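Sorting arm on the returns floor - your questions, answered quick

5 comments · 2 shares

Collected from the break room board and my inbox. Will add more as they come in. - Merike Laur, returns, Vistness

Is anybody losing their job?

No. Nobody on returns is being let go. Two posts move to inspection, same pay grade, same shift pattern. Aigars has the list and has already spoken to both people. If he hasn't spoken to you, it isn't you.

What does the arm do?

Picks up returned kitchenware, puts it in a tote. That's the job. Mugs, bowls, small pans later on. It does not open boxes, does not read the customer's note, does not decide if something is sellable. You still do all of that.

Why mugs first?

Because we get so many of them. 3596 came back through Vistness in June alone, and that was before the Grellance sets went on sale. Also it's the part of the job people complain about most - same reach, same twist, all shift. Raimonds had his wrist strapped for half the spring.

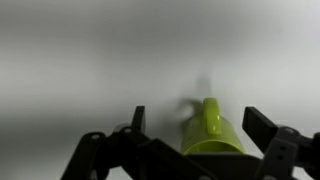 What if something lands on its side?

Leave it. Elīna and the Tellow people spent most of the setup time on exactly this, and items do not need to be stood up for the arm any more. A mug lying down with the handle pointing up, like the green one, is a normal pick. Please stop reaching in to turn them - the fingers open wider than the mug and need that bit of room on both sides. Hand in the cell means the arm stops and the whole line waits on a reset.

Chipped or broken stuff?

Never goes to the arm. Pull it at unboxing, gray bin, same as now. If you spot a chip after it's in the cell, hit pause, wait for the amber light, then take it out with gloves on.

Will we be timed against it?

Asked this one myself. No. Tellow logs the arm's picks, not yours. Sarmīte has it in writing and theres a copy on the board by the lockers. If a supervisor quotes arm numbers at you, tell her.

How fast is it?

Slower than you. Best hour so far was 254 items. It doesn't take lunch though, so it evens out some.

Who gets trained?

Everyone on returns, both shifts. It's a short session, paid, at the Sproģis end of the building. Sign-up sheet is with Elīna. Bring you safety shoes, they will send you back for them.

It stopped and nobody's around. Now what?

Amber - wait, it usually sorts itself out. Red - call Raimonds. Don't power it off at the wall, the restart takes ages and we lose the log.

Can I say no to working next to it?

Talk to Aigars. One person has asked already and was moved to packing, no fuss.

5 comments · Add a comment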